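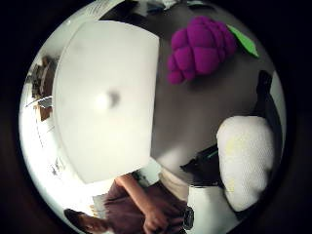 1/ Moving a toddler's toys across the country: what I paid, what I packed, what I'd leave behind

We moved from the Nundano apartments to a house in Rerlow in March. Six people have asked me how we handled the kid stuff, so I'm writing it down in one place.

2/ Background. Two adults, one child, one cat. We had a small truck and one car. The truck company charged by floor space, so every box of toys had a price. Ours came to $71 a box. That number changed how I looked at the toy shelf.

3/ First thing I did was pull out anything with missing pieces. Puzzles went first. If I couldn't finish it on the floor in one sitting, it went in the recycling. My son did not ask about any of them.

4/ Stuffed toys: I kept more than I planned to. They weigh next to nothing and they fill the gaps in a box of dishes. We used them around the mixing bowls and the lamp bases. Play food made of cloth is good for this too.

5/ Wash the stuffed toys before you pack them, and give them a full day to dry. I rushed one load and had to rewash it at the other end.

6/ Hard plastic toys are the expensive ones. The kitchen set took up as much room as a dresser. We sold it to a neighbor and bought a used one after we got here. Came out a little ahead.

7/ Books: small boxes only. I know everybody says this. I still filled a big one and my husband couldn't get it down the stairs.

8/ We kept one bag out of the truck for the car. Pajamas, three books, the blanket, the cup he likes, a night light. Pack this bag first and put it somewhere the movers won't go. Ours went in the bathtub with the door shut.

9/ Ketill Þrastardóttir asked about the crib. We took it apart and taped the bolts to the rail in a sandwich bag. Take a picture of each corner before you unscrew it. The manual was no help, it covered a different model.

10/ Labels. I wrote the room on two sides and the top. For his boxes I also put a sticker he picked out, so he could find them. He stood in the driveway and pointed at his as they came off the truck.

11/ The first night we set up his room and nothing else. Bed, curtains, night light, one box open. We ate on the kitchen floor. He slept until 6, which is normal for him.

12/ Things I'd leave behind next time: the bath toys, the play tent with the bent pole, all the dried-out markers. Bath toys cost a couple of dollars to replace and ours had gunk in them anyway.

13/ Things I'm glad we brought: the wooden train track, every stuffed animal, the step stool. He used the step stool at the old sink and he used it at the new one the next morning.

14/ Address changes for kids are easy to forget. Pediatrician, dentist, library card, the Prollow daycare waitlist. The waitlist wanted proof of the new address, so keep one utility bill handy.

15/ One box is still taped up in the garage. It says EREN ST, which was the storage unit, and under that it says MISC. I'll open it this weekend and add to the thread if there's anything good in it.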